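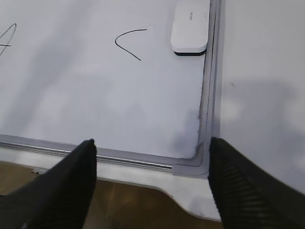
1. Introduction

Whiteboards in the study rooms at Gallton College are wiped many times a day, but they rarely look clean. Gray shadows stay in the corners and along the rails, and old writing can sometimes be read under new writing. Our project looked at where the residue stays after ordinary wiping with a dry felt eraser, and whether the way the board is wiped makes a difference.

We chose a small framed board because it can be laid flat on a table. A flat board takes gravity out of the test. On a wall, some of the dust falls into the tray, and we had no good way to measure how much. The writing surface is 895 mm along its longer side.

2. Materials

The board has an aluminum frame with gray plastic corner pieces. The eraser is a rounded rectangle with a white top and a dark felt pad. All the writing was done in black marker. We also had a bottle of Zullham board spray, which was used only to bring the board back to its starting condition between rounds.

The first plan included colored markers as well. We dropped this in February, when it became clear that we would run out of time. Red in particular may behave differently, and someone should look at it.

3. Method

Each round began with large letters and simple curves written on the board. The ink was left for 30 seconds and then wiped. We compared three ways of wiping:

Straight strokes, left to right, lifting the eraser at the end of each stroke.
Straight strokes back and forth, without lifting.
Small circles, starting at the middle of the mark.

After every round we checked the board from above and then from a low angle. A mark was recorded as clean, faint or visible. In total we recorded 136 marks. The low angle was added after the first few rounds, when we noticed that some residue could not be seen from above.

Glare was the main difficulty in the checking. The overhead light leaves bright spots on a glossy white surface, and a faint smudge inside one of these spots disappears. We dealt with this by looking at each mark from two sides before writing down a result.

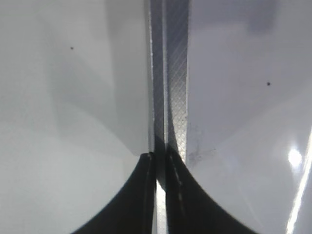 Figure 2. Glare and a faint grayish smudge on a white surface.

4. Results

Lifting the eraser at the end of each stroke gave the cleanest results in the middle of the board. Back and forth strokes removed the ink just as fast, but they left a gray band at each end where the eraser changed direction. Circles were the weakest method. They spread a thin gray film over a larger area than the original mark, and most of these marks were recorded as faint.

Near the frame, all three methods did badly. The rounded corners of the eraser cannot reach into the corner of the board, so a patch is left there each time. The residue builds up over many rounds and forms a dark line on the inside of the rail. A corner that looked acceptable early on was noticeably gray by the end of a session.

The condition of the felt also mattered. Once the pad was loaded with ink dust, even the lifting strokes left streaks. Brushing out the pad helped, although it made a mess on the table.

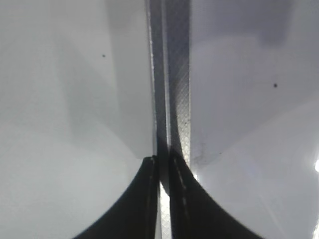
Dilani Amarasinghe, who read our draft, thought that we had given too much weight to stroke direction. In her view the pressure on the felt explains most of the difference, and circles come out badly because people press less when they make them. She asked us to repeat the comparison with a fixed weight on the eraser.

We think this is a fair point. We did not control the pressure – only the path – so our results cannot separate the two. The gray bands at the turning points would probably still appear, but we have not tested this.

5. Choice of test marks

The letters A and L were useful because they have straight lines and places where lines meet. More ink collects where a crossbar meets a leg, and these points were often the last to come clean. An open curve like a C gave us a long line that changes direction, so the eraser could not follow it in one straight pass.
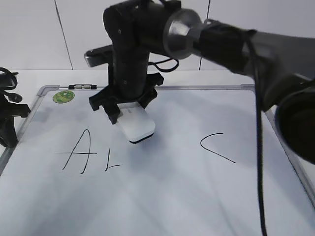
6. Recommendations

Wipe in one direction and lift the eraser at the end of each stroke.
Clean the corners separately, with a folded cloth.
Brush out the felt before it starts leaving streaks, preferably over a trash can.
Keep writing a few centimeters away from the frame.

7. Further work

The next step is to repeat the straight and circular strokes under a fixed weight. We would also like to compare the felt pad with a plain cotton cloth. Joyce Tanui has kept the result sheets from all rounds, and they can be used as a baseline if the same type of board is tested again.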